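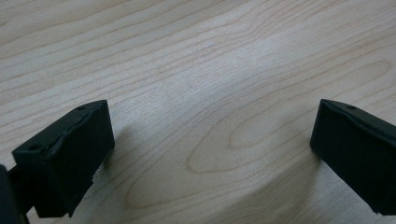
Imelda Malabanan disputes the usual advice that indoor air should be kept at one humidity all year. In her view a slow seasonal drift does less harm to furniture than a humidifier that cycles on and off.

Tests at the Umali workshop support her in part. Panels were stored for 700 hours under steady conditions, then for 400 under cycling ones. Movement across the grain was far greater than along it, and the cycled panels opened more joints. Finish slowed the exchange of moisture but did not stop it.
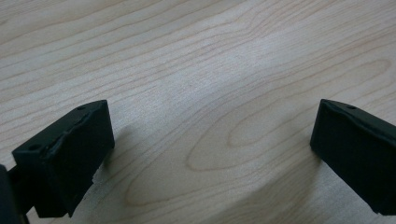 Curved grain on a pale wooden tabletop.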